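Simulate First, Build Later? Notes on a Workshop Lab Arm

Our group signed up to build a small pipetting cell in the Zidthorpe shared workshop. The plan said we would lay it out in simulation before cutting any metal. I voted against that. Simulators tend to agree with whoever set them up, and I had already lost most of August to one.

We got our deck layout anyway: the arm on a pedestal block, a raised platform for tips and lids, and a long row for plates and the reservoir.
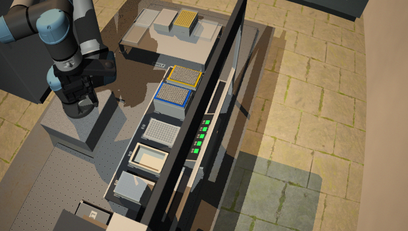 By Evander Ritchie
Student project report, Nedholm workshop course

The first question was reach. The planner, a package called Flivow, told us the arm could get to every slot on the deck. Fine, but it also said so after I moved the pedestal to a spot where the real arm would have hit its own mount. I had left the collision shape off the block, and the software never complained.

With that fixed, we ran 683 pick attempts and 46 failed. My partners called this a good result. I don't think it says much. Grip friction was a default value, and every plate sat exactly where the file put it. Our bench at the workshop has a slope you can feel with your hand.

The wrist view is where I started to come around, a little. A wide lens bends everything near the rim, and our first calibration only held up in the middle.

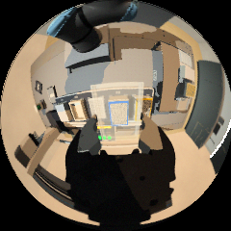 Redoing it took 187 rendered views and one long evening. The error near the edges came down, though I would like to see the same numbers from a real lens before I believe them. Yau lenses are cheap and no two of ours match.

Next term we build the pedestal. I have asked for time to measure the bench first – and for the collision shapes to be checked by someone who didn't draw them.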